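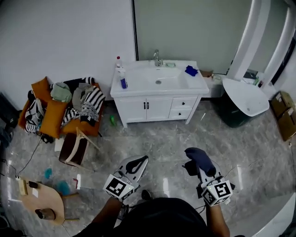

What happens to the hours of the room attendants when the robot comes to Skulness?

The contract hours stay as they are until the end of the pilot, and after that the hotel has promised to talk with the attendants before any change is made. This is what is written in the Pacheco plan. What comes later than the pilot is not written anywhere.

October 23, 2021

I write this down while it is fresh, because the meeting with Skulness was long and everybody took home a different part of it.

First the technical side. We keep the hand-held grippers for all cloth tasks: picking up, carrying, laying down. The tasks with bottles and cups wait until the cloth is good enough. The plan asks for 200 recordings in the bathroom group. We have 75 that I would call usable. The others I do not want to delete yet, but they should not go in the same folder. Most of the bad ones have the same fault: the marker turns away during the fold and the position jumps. It helps to go slower at the turn of the wrist. I had written "slower" in the instruction sheet already, but it is a useless word if one does not say where.

The room attendants who tried the grippers told us more in one afternoon than we found out in two weeks. Their main points:

With bare hands they fold a towel while they are already looking at the next thing. With the grippers they must look at the towel the whole time, and the neck becomes tired before the arms do.

They never pick up a cloth in the middle. They look for a corner, and if they find none they shake it once. Our instruction said "grasp at any place". I have changed it.

The order of the work matters more to them than the single task. Clothes of the guest are moved first, then the surfaces, then the floor. If the robot only does the towels, somebody has to wait for it or walk round it.

This last point worries me. At Wundasen they had the Herkell floor machine before us, and I asked there how it went. The machine cleans the corridor well. But the attendants now lift the chairs and cables out of its way before it starts, and this lifting is in no job description. On paper the corridor takes less time. For the back of the person who lifts, I am not so sure. I would like us to write down this kind of hidden work from the first day, also the minutes, and also who does it. 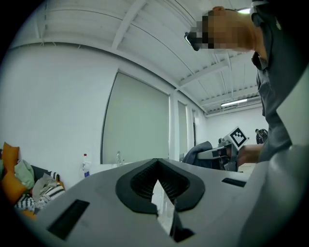 Gripper with the marker on top, dark cloth beside it.

Pay for the recording hours: Skulness agrees to the normal rate plus the travel. I asked for a break after 4 cloth tasks in a row and this was accepted without discussion. One attendant asked if she is teaching the machine to replace her. Our project side answered with a lot of words. I think she should get the plain answer that stands at the top of this page, including the part that is not known.

She also asked if faces are kept in the videos. They are pixelated before the files leave our computer, and I must put this in the consent sheet in simple language. The present text is a page of law.

To do before November:

New instruction sheet, with the corner grasp and the slow turn of the wrist.

Ask Wundasen for their list of extra tasks, if they have one.

Check the lighter grippers. The weight is fine for me but I hold them for ten minutes and not for a shift.

Consent sheet, short version. Let one of the attendants read it before it is printed.

Sort the bad recordings by fault. The ones with a dropped cloth could be useful later, so keep these apart.

Open point: who at Skulness decides that a room done by the robot is good enough? Today the floor supervisor looks at each room. If she must look two times, we have given her more work and should say so in the report.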